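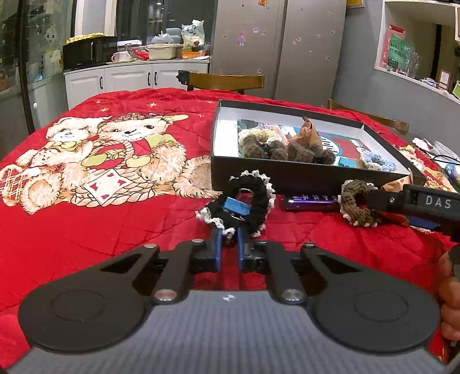 Page last changed: September

Wanted: people who doubt their hair ties

Traltulwood is looking for 50 people to wear hair ties for 4 weeks and tell us what happened. Clodora says its new tie causes less breakage than a plain elastic. So did the last three companies who wrote to us, and none of them could say how they measured it. We'd like to find out.

You should have hair past your shoulders and tie it up on most days. Thick, fine, curly, straight, all fine. You'll get 6 ties with no labels and a paper diary. Please don't guess which brand is which and then write to please it. "I noticed no difference" is a useful answer and pays the same.

We can't promise healthier hair. We doubt anyone can.

Scrunchies and braided ties are both in the trial, so expect to wear some you wouldn't have picked.
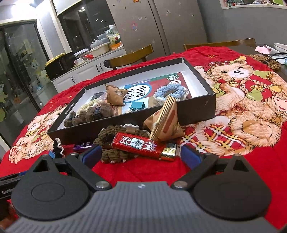 How to apply

Write to Nusrat Gilani at the Volturbridge office with your hair length and what you use now. People who sell hair products, or are paid to praise them, can't take part.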